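Second life on the bench

Old office PCs. Everyone has walked past one - a black box under a desk, a bit of fluff on the grille, a sticker from some long-gone supplier. Most end up in a skip. At Katau, a repair shop up a side street in Pravholm, they end up on a table with the lid off.

I went for a morning in December and stayed till the lights came on outside.

Songül Yurt runs the place. Talks fast, types faster, drinks tea cold. She started in a garage with a box of screwdrivers and a broken laptop of her own. Now it's a proper unit, six benches, shelves to the ceiling. The machines go to the Tamiru scheme, which passes them on to families and small clubs. Last year 49 left the building in one month. She would like it to be more. She'd also like a bigger kettle.

The first job is always the same. Case on its side, panel off, have a look. Office desktops are built to come apart, she says, and it shows. Blue plastic on the bits you're meant to touch - clips, handles. Someone sat down once and thought about the person who'd have to fix this.

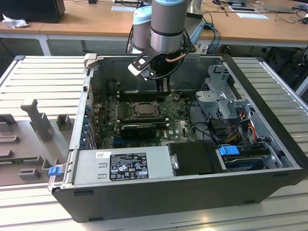
Lid off at Katau: a Dell board with the processor bare in its socket, power supply at the front.

Cooler comes off early. Songül is firm on this. The paste between cooler and chip dries out over the years, goes like old toothpaste, and then the fan screams and people think the whole computer is finished. Quite often it isn't. A wipe with alcohol, a pea of fresh paste, cooler back on. Done.

"I've seen people throw out a good machine becuase it was loud," she says. "Loud! You wouldn't throw out a child."

Orlando Lozano does the boards. He used to mend televisions, then nobody wanted televisions mended. He is 29 years into taking things apart for money and still keeps his screws in egg boxes. One hollow per step, in order, left to right. I copied him when I got home and it's the only reason my own laptop went back together.

His list, as fast as he gave it to me. Unplug. Hold the power button in for a bit. Touch bare metal. Then dust, with a soft brush, and hold the fan still while you do it. Then memory out and back in, which fixes more than you'd believe. Then, and only then, start worrying.
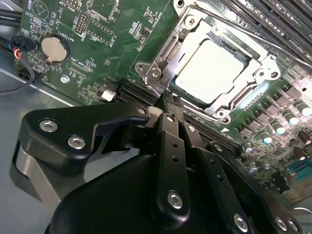
The coin cell is his favourite. Pocket-money part, and it keeps the clock going while the machine is switched off. Goes flat, the computer wakes up thinking it's years ago, websites refuse to load, everyone blames a virus. He swaps them as a matter of course and keeps the old ones in a jam jar for recycling. Small children must not get near that jar. He said it twice.

The thing he won't rush is the processor. On this sort of board the chip sits under a metal frame with a lever at the side. Lever up, frame up, lift the chip straight. No sliding, no tipping. The contacts underneath are tiny and a bent one can mean a dead board. His record for straightening them is one evening with a sewing needle and a desk lamp, and he doesn't recommend it.

If the chip's fine where it is, he leaves it where it is. Cleans the top and moves on.

After that it's quick stuff. A solid-state drive in place of the old spinning one - the biggest difference you can make to a slow machine, both of them agree. More memory if there's any in the drawer. Songül loads the software herself, then it runs for 30 minutes on a test loop called Skurik, named after a cat. If it gets through without a wobble it gets a label and a shelf.

If it doesn't, it goes to parts. Power supplies stay shut, whatever happens. Orlando won't open one and won't let anybody else, they can hold a nasty charge long after the plug's out. Test it, keep it or recycle it whole.

What should readers do with the box under their own desk? Back up first, she says. Photos, tax things, the novel. Wipe the drive properly or take it out. Keep the power lead with the machine, tape it on if you must, they get a mountain of machines and never enough leads. And bring it in sooner. A computer that's sat eight years in a damp shed is a much sadder proposition than one from last spring.

The bell went at ten to four. A man with two towers in a pushchair. Songül was up and holding the door before I'd got my coat on.

COMMENTS

marshlane_pete
Egg boxes!! Been using a muffin tin for years, same idea but it doesn't close.

Della W
Can vouch for the battery thing. Mine was stuck in the wrong year for months and I'd already paid someone to "remove a virus".

tobyj
Do they take monitors as well or just the towers?

quietfan
Pea of paste is right. My brother in law used half the tube, it got everywhere.

Contact the magazine | Letters | © All rights reserved | Back to top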